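Ticket 3431: Parallel exchange rate shows the same value for 19 trading days
Project: Alberg (exchange rate and reserves tracker)
Component: rate import, Tornent feed
Opened: 23 May 2022
Status: Resolved
Priority: High

Original report

First of all, I love this tracker and use it every morning, so thank you for building it! I write a newsletter on currency controls and the politics behind them, and the side-by-side chart of official and parallel rates is the first thing my readers ask for.

The trouble is the parallel line for Clukholm. It has gone perfectly flat. The official rate is supposed to be flat, because the central bank there pegs it, but the street rate moves every day and the chart has it stuck on one value for 19 trading days in a row. The gap between the two rates is therefore frozen as well, and the "pressure on the peg" gauge sits on green while the finance ministry is rationing dollars to importers. I exported the CSV to check whether it was only the drawing of the chart, and the numbers in the file are stuck too.

Steps to repeat it:
1. Open the country page for Clukholm.
2. Pick "Official and parallel" from the rate menu.
3. Set the range to three months.
4. Look at the right-hand end of the orange line.

Other countries look fine to me. I tried clearing the cache and a second browser, with no change.

Reply from support

What a great report, thank you! The CSV check saved us a whole round of questions. I can see the same flat line here, on the test server as well as the live one, so it isn't your browser.

Could you tell us two things? Is your account set to the old or the new calendar (Settings, then Market days)? And does the flat stretch begin on the day the exchange controls were tightened, or before it?

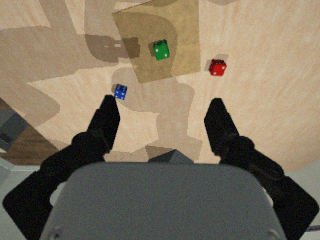 In the meantime, please don't use the pressure gauge for Clukholm. We have put a gray notice over it so other readers don't get caught out.

Reply from reporter

New calendar. And yes — it begins on the very day the new controls came in! I hadn't put those two together. The decree closed the licensed exchange houses and moved all legal trading to a weekly auction run by the central bank.

Log, first pass

Checked the import job. It runs every night and ends with no errors, which is why no alarm went off. The Tornent feed is arriving on time and the file is a normal size.

Opened the raw file for Clukholm. The parallel rate is in there, and it's changing daily! So the source is good and we are losing the values on our side.

Compared with Khurana, which has also had two rates since December. Khurana imports correctly with the same code. Very useful, because it means the parser itself can read a two-rate country.

Log, second pass

Found it, and it's a lovely one. When the auction started, Tornent added a new column for the auction rate and put it ahead of the parallel rate. Our importer for Clukholm goes by column position, a leftover from the first version of the tracker, while Khurana goes by column name. So we were reading the auction rate, which on most days is blank. A blank makes the importer carry the last known value forward, and on auction days the sanity filter was throwing out the number for being too far from the day before. Flat line explained, start to finish.

The filter is set to reject any daily move over 23 percent. Fine for a calm currency, but much too tight for one under controls, where a rumor about the next cabinet can shift the street price in an afternoon.

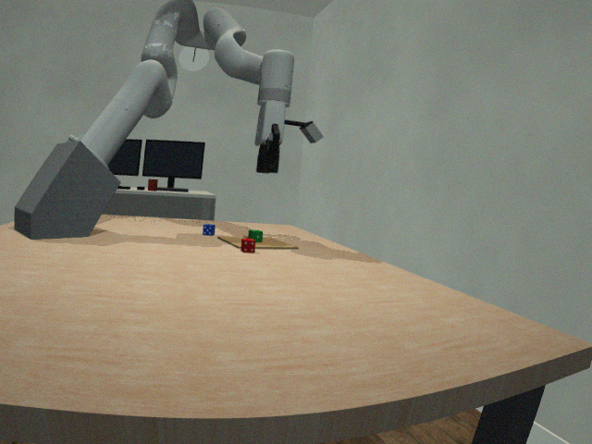
Changes made:
- Clukholm now reads by column name, the same as Khurana.
- Auction rate stored as its own series. It will show up in the rate menu as a third choice.
- Values over the filter limit are held for a person to look at, and no longer dropped.
- Carried-forward values are drawn as a dotted line. After 2 of them in a row, the page shows a warning.

Reloaded the missing days from the raw files. The gap between official and parallel is now much wider on the chart, and the pressure gauge has gone straight to red.

Reply from support

The fix is live! Please reload the Clukholm page and export a fresh CSV, as the old file still has the stuck values in it. The dotted line idea came out of your ticket and we're really pleased with it — it would have made this visible on day one.

If you published any figures from the flat stretch, the corrected series has a small "revised" mark next to each changed day.

Reply from reporter

Works perfectly, and wow, what a difference! The street rate jumps right after the opposition walked out of the budget vote, which is the story I was trying to tell all along. I've sent my readers a correction with the new chart. Having the auction rate as a separate line is a real treat too.

One small thing: the label for the auction rate overlaps the parallel one on my phone. I can open a new ticket for that if you like.

Reply from support

Yes please, a new ticket for the label would be great. Closing this one as resolved.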